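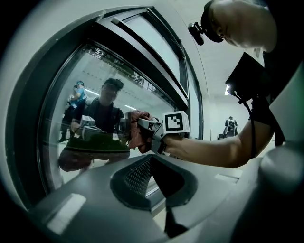
Hard water: limescale in the house and how to keep on top of it

Shamim Khattak
Last revised September 13, 2018

Limescale is calcium carbonate. It comes out of hard water when the water is heated and when it dries. The first kind builds up in kettles, boilers and washing machines. The second kind builds up on taps, tiles, glass and sinks. Both dissolve in weak acid, and most of this page concerns which acid to use, how long to leave it and what to keep it away from.

Find out how hard the water is

Water suppliers publish hardness by postcode. The figure is usually given as milligrams per litre of calcium carbonate, though some list it as calcium only, and the two must not be compared directly. To turn a calcium figure into calcium carbonate, multiply by 2.5. Anything over 200 as calcium carbonate is normally called hard. The tap in our kitchen at Jiltcombe gave 453 on a titration kit, which is at the far end of what a mains supply is likely to show. We are on a borehole.

Paper test strips are good enough for setting a dishwasher. Dip, shake off once, and read at the time printed on the packet. A strip read late will show too dark.

Citric acid or vinegar

Citric acid is sold as a powder or as crystals. It has no smell, stores well if kept dry, and can be made up to any strength. White vinegar is already dilute, costs more for the same effect and leaves a smell in plastic kettles. For most jobs citric acid is the better choice. Keep vinegar for small items soaked in a cup.

Don't use citric acid in boiling water on a thick deposit. At high temperature it can form calcium citrate, a white solid which is harder to shift than the scale was. Warm water is enough.

Never use any acid together with bleach or a cleaner that contains bleach. The mixture gives off chlorine gas. Rinse thoroughly between products, or do the two jobs on different days.

Ready-made descalers are mostly the same acids with a dye and an inhibitor. I used Foltamine for two years on the coffee machine and had no complaint about it apart from the cap, which clogs.

Kettles

Put 825 ml of warm water in the kettle and stir in two level tablespoons of citric acid. Leave until the fizzing stops. Pour away, look at the base, and repeat if there is still a crust. Rinse three times, then boil a full kettle and throw that water out as well.

Loose flakes in the spout filter come off under the tap with an old toothbrush. If the filter is torn, replace it. They are sold by kettle model and the part number is normally moulded into the frame.

A thin grey film on a steel element plate can be left alone. It has very little effect on boiling time.

Taps and shower heads

Unscrew the aerator from the tap by hand, or with a cloth round it and a pair of grips. Note the order of the parts as they come out. Soak the lot in vinegar, brush the mesh from the back, and reassemble with the washer uppermost.

A shower head that unscrews can go in a bowl of citric acid solution for 90 minutes. One that doesn't can have a strong plastic bag of the same solution tied round it. Check the finish first. Chrome in good condition will stand it. Brass, gold-coloured and matt black finishes often will not, and the maker's leaflet should be followed there.

Rubber nozzles clear themselves if rubbed with a thumb while the water is running. Once a week is sufficient.

Candela Lozano wrote to point out that on older mixer showers the low flow is quite often caused by the inlet filters and has nothing to do with the head. These sit behind the bar valve, one on the hot side and one on the cold. Isolate both supplies before opening them up.

Glass, tiles and worktops

Water left to dry on glass leaves its minerals behind, so most of the work is in removing the water. Use a squeegee from top to bottom, overlapping each stroke, and dry the lower edge with a cloth. Marks that are already there need a citric acid solution at one tablespoon to 500 ml, sprayed on, left for five minutes and rinsed off.
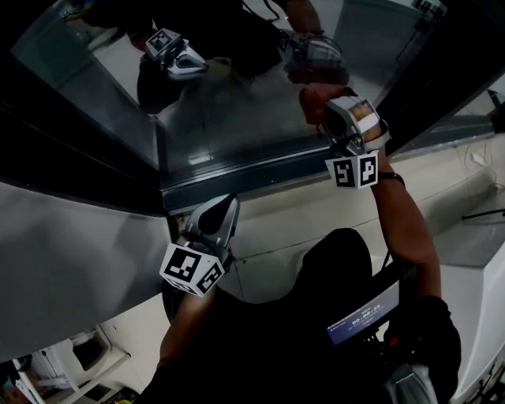
Old marks may need three or four treatments. If the glass still looks cloudy when wet, the surface itself is probably etched and no acid will bring it back. A polish based on cerium oxide can reduce light etching, but it is slow work by hand and should not be tried on coated glass.

Glazed ceramic tiles can be treated in the same way as glass. The grout cannot. Cement grout contains lime and is eaten by acid – a single cleaning does little harm, monthly cleaning over several years leaves it powdery. Wet the grout with plain water first, keep the contact time short and rinse well.

Marble, limestone, travertine and terrazzo must not be touched with acid of any kind, lemon juice included. Scale on these has to be scraped off with a plastic blade, or left.

Washing machines and dishwashers

Detergent dose depends on hardness. The packet gives separate figures for soft, medium and hard water, and the hard water figure is the one to use here. Underdosing in hard water leaves fabric grey and stiff, towels most of all. Fabric softener makes towels feel better but reduces the amount of water they take up. Shaking them out hard before drying does much of the same work. 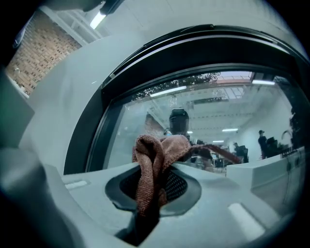 Brown towel, bunched up

For the machine itself, run an empty hot cycle twice a year with a descaler approved by the manufacturer. We do ours in April and again before winter. Wipe the door seal afterwards and leave the drawer open.

Dishwashers have a built-in softener which runs on salt. Set the hardness level in the menu, fill the salt reservoir with coarse dishwasher salt, and run a rinse straight away so that spilled brine does not sit on the steel. Tablets described as having salt built in are generally not adequate above medium hardness. Table salt should not be used. It is too fine, and often contains an anti-caking agent.

Whole-house softeners

A softener exchanges calcium for sodium on a resin bed and flushes the bed with brine when it is exhausted. Ours is metered and regenerates every 2345 litres. On a timed unit, set the interval from actual water use, read off the meter over a fortnight with everybody at home.

Leave one unsoftened cold tap in the kitchen for drinking and cooking. Softened water should not be used for making up baby formula, and anyone on a low-sodium diet should avoid drinking it.

Check the salt level monthly. Block salt and tablet salt are not interchangeable between models. If the level has not dropped in six weeks, look for a salt bridge, a hard crust with a hollow beneath it. Break it with a broom handle, gently, keeping clear of the float.

Magnetic and electronic conditioners clamp on to the pipe and remove nothing from the water. I have tried one, on the rising main, for a winter. The kettle scaled up at the same rate as before and the unit is now in the shed.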